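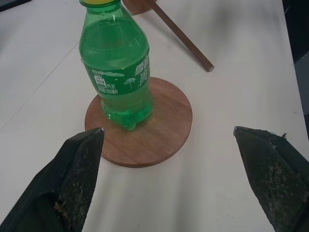

Durban, February 2019

Reading time: 4 min

We use cookies to remember your login and your text size. By staying on this site you accept them.

Old TV series on home tapes: colors drift to green, and which episode order is correct?

Indira Nambiar

Good evening to all. My late uncle recorded the series Zokamura from television onto VHS cassettes, and I am now copying them to the computer. I believe there were 21 episodes, and I have most of them. I am not a technical person, so please excuse me if I use a wrong word.

I have two problems. The first is with the color. In the first cassettes the faces look normal, but from the harbor story onward everything becomes a little green, and white shirts look like they were washed together with something. It is the same when I play the cassette directly on the television, without the computer. Is this the cassette, my player, or was the series made like this?

The second is the order. My uncle wrote numbers on the labels, but in his number 5 the ship's doctor is already dead, and in number seven she is alive and makes jokes. There is no date on any label. I would like to make discs for my mother and her sisters for December, and I want them to see the story in the order it was meant.

I also want to keep the end credits complete. My uncle always made us read them, and he was angry when the announcer talked over them.

Thank you for reading.

Gopinath Bhat

Zokamura was repeated many times and the repeats were in any order the channel wanted. Your uncle probably recorded repeats. I would not worry. The doctor episode is the best one anyway, put it last!

For color, buy a new player.

Yolandi Shabalala

Dear Indira, please do not buy a new player yet. I copied my own cassettes of this series two winters ago and I had the same green in the harbor story, so I will write down what I did.

First the order. Look at the end credits, you are lucky to have them. The series was made in two blocks, and the camera crew changed between them. In the first block the credits are white letters on black and there is only one camera operator named. In the second block the letters are over a picture of the sea and there are more names. The doctor dies in the second block. So all the episodes with black credits go before all the episodes with the sea, and your number seven must move to the front part. Inside each block, follow the captain's beard. It sounds like a joke but I trusted it more than my labels, and later a friend who has the Dritia episode guide (384 pages, very heavy) confirmed my list except for one place, where I had exchanged "The Lamp Room" and "MacBrayne's Debt".

About the sound you did not ask, but the second block is quieter. Do not raise it during the copying. Do it after, on the finished file.

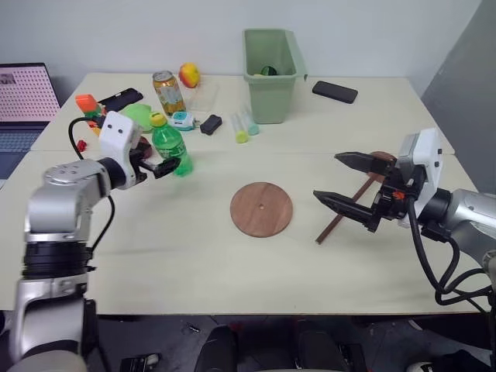 Now the green color. The harbor story was shot outside late in the day and it was already greenish when it was first shown, I remember this from my childhood. But white shirts should not look washed with something, so I think a part of the problem is also the setting of your television or the cassette itself. Before you correct anything in the files, check the screen with a normal picture that did not come from a tape. The one I put over this paragraph is good enough for it: the bottle should be a clean green with a cap that stays yellow, and the table should be cream. If the table looks green to you as well, your television needs adjusting and the cassettes may be innocent. If the table is fine, play a cassette from another series, from the same years if possible. When that one is also green, have the player looked at. When only Zokamura is green, correct the copy, and please correct very little. I took away too much the first time and the captain became pink.

Keep one copy of every file as it came from the cassette, without any correction. My nephew wanted to delete those to save space and I did not let him.

Indira Nambiar

Thank you so much, Yolandi. The table looks cream on my television, so I will try another cassette tomorrow. I looked at the credits of number seven and they are black! I have to move three others also. Mr. Bhat, thank you too, but my mother would not forgive me if the doctor comes last.

Kidus Bogale

Only one small thing to add. If the player has a button for "sharp" or "edit" picture, leave it off while copying. On my Dronar machine it made an ugly line around every face, and I found it out after I had finished the whole first block. I did all of it again. Also let the cassette run to the end and back one time before you copy it, if it was standing on a shelf for years.

Contact the moderators | Copyright 2019, the members of this site | Back to top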